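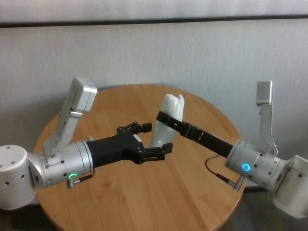

Green tips for the home, and the ones I'd ignore

Every hot spell brings another leaflet through the door telling us how to save the climate from the kitchen. The latest in Lililside has 74 tips in it. I have been through the lot with a pencil, and I doubt the person who wrote them has tried half. One says to boil only the water you need. Fine. Another says to unplug the toaster, which on most models draws nothing at all when it isn't toasting.

What follows is my own sorting of them. I rent, I have an old boiler and I am not going to be fitting a heat pump, so if you own a big roof and have money to spend you'll want other advice.

Keeping the house cool

"Open the windows when it's hot" is the worst tip in the booklet. If it is hotter outside than in, you are letting the heat in. Shut windows and curtains on the sunny side from breakfast onwards, and open everything up once the air outside has dropped below the air indoors. In our flat in August that was usually after nine at night.

Shading works far better on the outside of the glass. An old sheet pegged over the window does more than a smart blind hung inside, though your neighbours may have views. Sushil Bansal downstairs uses a bamboo mat on two hooks and takes it in when it blows.

A bowl of ice in front of a fan? I tried it. You get a short, pleasant draught, and meanwhile the freezer has been putting heat into the kitchen to make the ice. Point the fan at yourself and switch it off when you leave the room.

Wrapping food

Cling film comes in for a lot of blame. I use less of it than I did, mainly by putting a plate on top of a bowl. But going by the arguments I've had about it, people will fret for a week over a square of film and then bin the half cucumber that was inside. The cucumber matters more. Food thrown away took land, fuel and fridges to get to you.

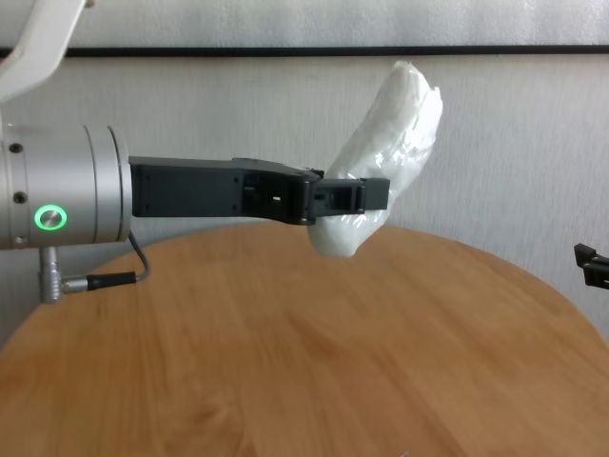
Something white in clear plastic wrapping, held over a round wooden table.

Wash bags and use them again if they held bread or dry veg. Don't bother with bags that held raw meat or fish. Turn them inside out over a bottle to dry, or they go sour.

Waxed cloths: I was given a set by Zosano and they are all right for cheese. They don't like hot water, they go limp, and you can't see what's inside. Pushpa Sachdeva wrote in to say hers have lasted well with a cold rinse and a go with the iron between two sheets of baking paper. Mine haven't, but I may have been rough with them.

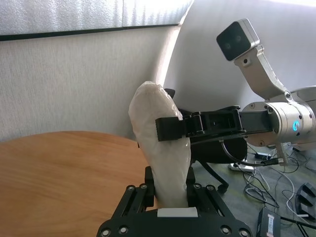 Crinkled white wrapping, gripped low down and again from the right.

Be wary of "compostable" on a bag. Many of them want the heat of an industrial heap, and in a cold garden bin they sit there looking like a bag. Check what your council takes before you pay extra. Ours in Sollbridge said no when I rang.

Washing and drying

Washing at 30 is a good tip and costs nothing. I'd still do tea towels hotter, and run an empty hot wash now and then or the drum starts to smell.

The tumble dryer is where the power goes. If you have a line, use it, even in September when it takes all day. Indoors, put the rack in one room with the door shut and the window open a crack. Drying on every radiator in the house is asking for black mould, whatever the leaflet says about "free heat".

Fridge and freezer

Set the fridge to 5 degrees or a little lower. Buy a thermometer, as the numbers on the dial mean whatever the maker fancied.

"A full freezer uses less power" gets repeated everywhere. It may hold its cold a bit better when you open the door, but you have to freeze all that stuff first, and filling it with bread you'll never eat saves nobody anything. Label things. I found a lump at the back of mine that had been there long enough to lose its name.
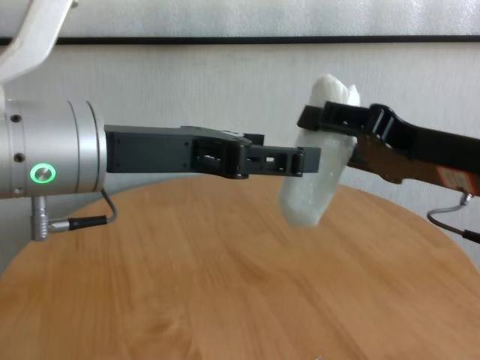
Whitish, see-through wrap above the round table.

Letters

Deirdre Tully asks whether the Nishad plug-in "energy balancer" is worth having. She has run hers for 14 weeks and her bill has gone up. I'd send it back. I have yet to meet a box you plug in that makes the other things you plug in use less.

Myroslav Boiko says I am too hard on small tips, and that small changes lead people on to bigger ones. Perhaps. I've also seen people give up plastic straws and feel they'd earned the flight. Send me your meter readings and I'll listen.

Sarita Sisodia wants to know how to get candle wax off a hessian blind. Next time.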